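Course: Planning and Buying for Robot Data Work
Session 4 – Equipment budgets for hand-held grippers
Handout by Elsie Yeoman. Revised 7/18/23

Bring your spreadsheet from session 3. We will carry on with the Fletthorpe plan, and by the end you should have a full first-year budget with a line for every item you expect to replace.

## 1. What you are buying

People new to this tend to budget for the gripper and forget the rest. A hand-held set, as we use the word on this course, means:

- the gripper body and handle
- finger pads, plus at least one spare pair
- camera and mount
- printed markers and the plates they sit on
- storage, cables and chargers

Put each of these on its own row. If a supplier quotes one price for the lot, ask for it split. Renotis will do this on request. Tonatent quotes by the set only, so you will need to estimate the parts yourself and mark them as estimates.
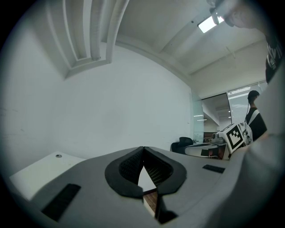

*Fig. 1. Hand-held gripper with mesh-faced finger pads; marker on the device behind.*

## 2. Consumables and wear

Treat finger pads as a consumable. In the Fletthorpe plan the pads are costed at 21 per pair and the allowance is nine pairs for the year. Multiply it out and enter the total under running costs. Capital is the wrong place for it, and the finance office will send it back.

Markers are cheap to print, but they do need a budget row. A creased or scratched marker can spoil a session. Print spares on the same card as the originals and check the printed size with a ruler before you use them.

## 3. How many sets?

Start from the tasks. Write down which need one hand, which need two, and which need two people working side by side. Khang Phùng's planning sheet (on the course page) has a column for each. The largest number of grippers in use at once is your minimum. Add one spare set to that. 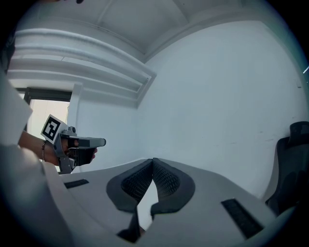
Sharing is where most plans come unstuck. Two groups on one timetable will want the same hours, and a plan that looks fine on paper can leave one of them waiting. Cost the sets for the busiest hour of the week. When you do, go by grippers in use and leave headcount out of it. In Fig. 2 one gripper is held by its pistol-like handle close to another, so that moment alone takes up two, each with its own jaws or pads to look after. The marker card on top of the held one goes down as a separate row, as in section 1.

## 4. Room and furniture

Often left out, and often the reason for an overspend in January. Check:

- desk space for each set when it is not in use
- clear floor around the work table
- sockets within reach for charging
- blinds, if daylight changes a lot during the day
- a lockable cupboard

Rahimi supplied the cupboards at Fletthorpe. Delivery was charged separately and had not been budgeted.

## 5. Spending limits

For the exercise, anything over 2000 needs three written quotes. Under that, one quote and a short note will do. Don't split an order to stay under the limit – it will be noticed.

Allow 70 per set for carriage and small fittings. Keep contingency as a separate line with a named person who can release it.

## Exercise (in pairs)

1. Take the Fletthorpe task list and work out the minimum number of sets.
2. Price them from the Renotis sheet, then from the Tonatent sheet.
3. Add running costs for one year.
4. Say which quote you would accept and what you would ask the supplier before signing.

Keep your workings, as session 5 starts from the same figures.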